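Werkstattbuch Gleissensorik, Teststrecke Uvel
Mo., 12. Juli

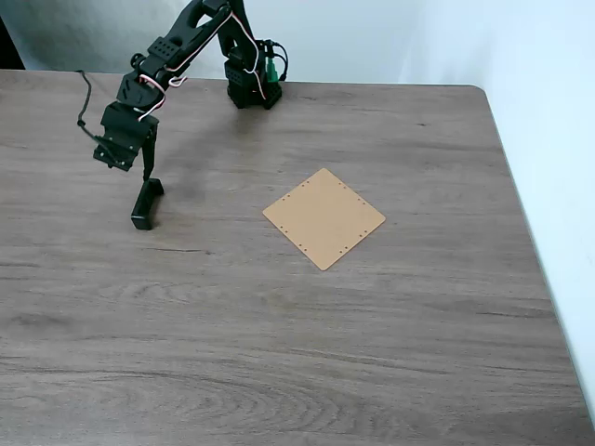
Heute endlich die komplette Auswertung der Störungsmeldungen vom Abschnitt Uvel - Plurnville durchgezogen, und ich bin ganz aus dem Häuschen, wie sauber die Daten jetzt aussehen! Es geht ja immer noch um dieselbe Frage: Wie viele Verspätungsminuten hängen an Türstörungen, und wie viele davon werden im Betriebstagebuch fälschlich als "Fahrgastwechsel" verbucht? Die Auszüge habe ich gleich auf der Tischplatte in Holzoptik vor der hellen Wand sortiert, neben dem schwarzen Fuß vom Arm, dort war das Licht am besten. Insgesamt liegen 2.266 Meldungen vor, von denen der alte Filter rund 200 doppelt gezählt hat (gleicher Zug, gleiche Tür, zwei Meldewege). Die sind jetzt zusammengeführt.

Zum Vorgehen, damit ich das im September noch nachvollziehen kann: Als Dublette gilt, was innerhalb von 20 Sekunden mit identischer Zugnummer und identischer Türkennung eingeht. Vorher standen da 2 Minuten drin, und das war viel zu grob - bei einer Tür, die kurz hintereinander wieder aufgeht, hat uns das echte Folgestörungen weggefressen. Gerade die sind aber das Spannende! Eine Tür, die dreimal hintereinander nicht schließt, kostet am Bahnsteig richtig Zeit, und der nachfolgende Zug steht dann schon vor dem Einfahrsignal.

Tjoa (unser Auswerteskript, Stand von heute früh) läuft mit der neuen Schwelle ohne Abbruch durch. Einziger Stolperstein war die Zeitumstellung im Frühjahr, da hatten wir Meldungen mit negativer Dauer. Habe alles intern auf UTC gezogen und erst bei der Ausgabe zurückgerechnet. Hätte ich von Anfang an so machen sollen, na ja.

Was mich richtig freut: Die Häufung an der Station Stido bleibt auch nach der Bereinigung stehen. Wir hatten ja den Verdacht, dass dort einfach nur fleißiger gemeldet wird. Wenn ich aber nur die automatischen Meldungen aus der Türsteuerung nehme und alles Handschriftliche weglasse, ist der Buckel im Diagramm immer noch da, und zwar ziemlich genau in der Abendspitze. Am Vormittag dagegen völlig unauffällig. Der Bahnsteig liegt dort in einer engen Kurve, der Spalt ist vorn größer als hinten, und die auffälligen Türen sitzen fast alle im vorderen Zugteil. Das passt schon verdächtig gut zusammen! Beweis ist das natürlich keiner, die Leute steigen dort vorn auch viel dichter gedrängt ein, weil der Aufgang an diesem Ende liegt.

Gegenprobe, die ich noch machen will: Züge, die in Stido ausnahmsweise am Gegengleis halten. Da ist die Kurve andersherum, der Aufgang aber derselbe. Wandert die Häufung in den hinteren Zugteil, hat der Spalt seine Finger im Spiel. Bleibt sie vorn, liegt es eher am Gedränge. Solche Fahrten sind selten, aber bei Bauarbeiten kommen sie vor, und die Leitstelle hat die Gleisbelegung hoffentlich archiviert.

Noch offen:
- Gleisbelegung bei der Leitstelle anfragen, bitte gleich als Tabelle und nicht wieder als Scan
- Handschriftliche Meldungen: die Kürzel "TS" und "TST" werden je nach Schicht verschieden benutzt, Liste anlegen
- Türkennungen nach dem Tausch der Steuergeräte prüfen, bei zwei Einheiten scheint die Zählung jetzt hinten zu beginnen (das würde mir die ganze Vorn-hinten-Geschichte verdrehen!)
- Diagramm für die Abendspitze neu beschriften, die Achse ist so nicht lesbar

Den dritten Punkt ziehe ich vor, daran hängt gerade am meisten. Falls jemand vor mir ins Archiv kommt: Die Umbauprotokolle stehen im grauen Ordner, nach Einheiten sortiert, und ich bräuchte nur das Deckblatt und die Seite mit der Türzuordnung. Rohdaten sind gesichert, die alte Schwelle liegt als Kommentar im Skript.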